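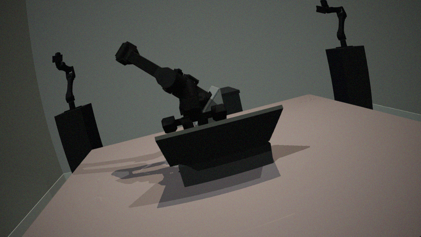 Sourdough rye in a cold kitchen: who else is doing this?

Stukdale Home Bakers > Bread > Rye and whole grain

crumbwise
Posted August 28, 2026

OK so I finally got a rye loaf I'm thrilled with and I have to tell somebody! It's the Climov style one, all rye, no wheat at all, baked in a lidded tin. My kitchen was freezing all January and every loaf came out like a brick, so I gave up until summer. This month I tried again with a much longer rise (13 hours for the sponge, then another 2 in the tin) and wow. Moist, sour, slices thin without crumbling. I used 354 grams of dark rye for the sponge and the rest went in with the salt and a spoonful of molasses.

Anybody baking this through the winter? I'd love to keep going when it gets cold again.

oven_left_on
Congrats!! All-rye is so satisfying once it clicks. For winter I put the bowl in the oven with just the light on. Check it with a thermometer first, mine creeps up more than you'd think.

mapleandseed
I'm going to disagree on the oven light. Mine dried the top of the sponge into a crust, even with a plate over it. I use a picnic cooler with a jar of hot water in the corner and change the water at bedtime. Works great and I get my oven back.

oven_left_on
A wet towel under the plate fixes that. But sure, a cooler is good too if you have the floor space. I don't!

Saka
Skip both, I say. Use more starter. In summer I use 50 grams, in winter I double it and leave the bowl on top of the fridge. Same flavor, less fuss.

mapleandseed
Not the same flavor to me, mine comes out flatter with that much starter. Could be the flour though. Which rye are you using?

Saka
Ní Bhriain coarse. The fine one goes gummy on me every time.

crumbwise
Oh interesting, I've only tried the fine! And how long do you all wait before cutting? I made it to 9 hours and then I caved, with butter, standing up at the counter.

oven_left_on
A full day, wrapped in a cloth. It's torture but the middle sets up so much better.

mapleandseed
Two days for me. Agree with oven_left_on on this one, mark the calendar.

crumbwise
Two days!! Fine, I'm baking two loaves this time so one can sit. Coarse flour is on the shopping list, will report back with crumb notes.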